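Ancombe Storage Notes
@ancombestorage · February 8, 2021

1/ Load ratings on closet shelving are given for weight spread evenly. A shelf rated for 200 lb will sag well before that if everything sits in the middle.

2/ Bracket spacing matters more than shelf thickness. Going from 3 brackets to 4 on the long wall of the Plimen unit took out nearly all the visible bow.

3/ Screws go into studs. The anchors supplied in August pulled out of old plaster at 14 inches of shelf depth. Same result in both closets.

4/ Leave a gap at floor level for flat items. They take up less room on edge than stacked, and the bottom shelf can move up one slot.
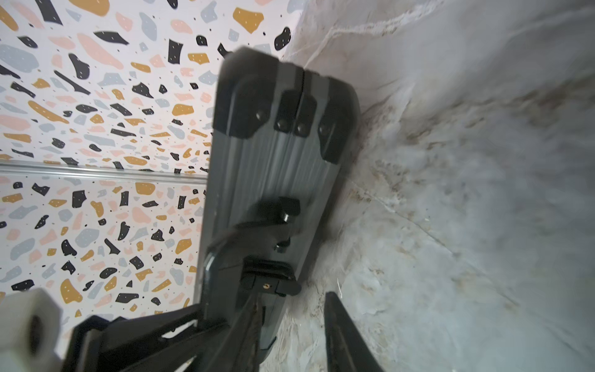
Dark gray, ribbed, folded. Black pads near the rounded end.

5/ Total for the Plimen closet came to $362, shelves and brackets only. Paint not included. Cut list goes up when the second closet is finished.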